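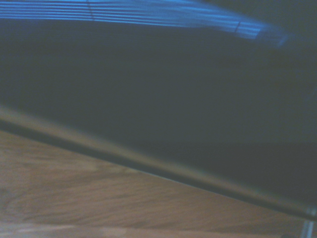 Wrist camera notes, May

1/ Thread on wrist camera data for the tabletop task, mostly for people collecting their own. We are gathering demonstrations at Stirnora for a policy that takes only the wrist view and the joint positions. No overhead camera this time.

2/ Close-range views like the one at the top make up far more of a demonstration than I had planned for. Dark matte face, a rounded rim, a wedge of wood grain, and motion blur over much of it. A person can find the rim at once. The encoder has a harder time.

3/ The first policy, trained on 37 demonstrations, did well at a distance and badly in the last few centimetres. It would slow down, drift sideways and then stop. Kalliopi Tsakiris went through the logs and found the drift began when the outline of the object left the view.

4/ Our first filter made this worse. It scored each image for sharpness and dropped anything under a threshold. Sensible on paper. In practice it removed most of the approach and kept the parts where the arm was hardly moving.

5/ The filter is now off. We keep blurred images if the joint readings on either side are complete. We drop an episode only for missing readings, a clock fault or an operator abort.

6/ Reflections. The striped blue band on the dark surface is among the strongest highlights in that view, along with the upper side of the rim. A reflection shifts when the camera moves and it does not shift the way the surface does. If the light is the same in every episode, the policy can learn to steer by it.

7/ Kaja Juška tested this on the older set. She masked the bright band in the recorded images and compared the predicted actions with and without the mask. On 26 episodes the predictions changed enough to matter. Masking the rim changed them less. I would have liked those the other way round.

8/ So lighting is now a logged variable. Operators change it between episodes, never during one. The settings are written to the episode header together with the start pose. We tried free-text notes before and they could not be searched.

9/ Exposure is fixed for the whole session. With automatic exposure, a large dark object close to the lens pushes the gain up and the table washes out. You then have a brightness change that tracks distance, and the policy will use it.

10/ Shutter time is a compromise. Shorter gives cleaner edges and more noise on dark surfaces. We went one step shorter than the default and left it. Slowing the operators down also cuts blur, but then you are teaching slow motion, and the policy copies it faithfully.

11/ Start poses. Themis Nikolaidis wrote a small script that picks a start pose and shows it to the operator before each episode. Left alone, people begin from the same comfortable place every time. I did as well, and I wrote the instructions.

12/ Recovery examples are collected separately. The operator moves to a poor position close to the object, recording starts there, and they correct. Most of these begin with no full outline in view. They are short, dull to record, and worth more per minute than anything else in the set.

13/ Labels are light. One mark for the start of the approach, one for contact, one for release. 2 people label each episode and disagreements go to a third. Contact is the mark they argue over, as the camera is so close by then that the images barely help. We use the gripper current to settle it.

14/ Someone asked about adding depth. Not on this arm. The sensor we had would not read at this range, and dark surfaces gave holes in the map even further out. Sotiris Konstantinidis has a different unit on order for the Gramia rig and may report on it.

15/ Storage: keep the raw images. We cropped and resized on the way in during the early sessions and cannot undo it. Those episodes are still in the set, tagged, and weighted down in training.

16/ Next is a retrain on the new episodes alone, then on old and new together, with the same seeds. I will post the close-range error for both under this thread. Format notes for the episode header are with Kalliopi if you want to match ours.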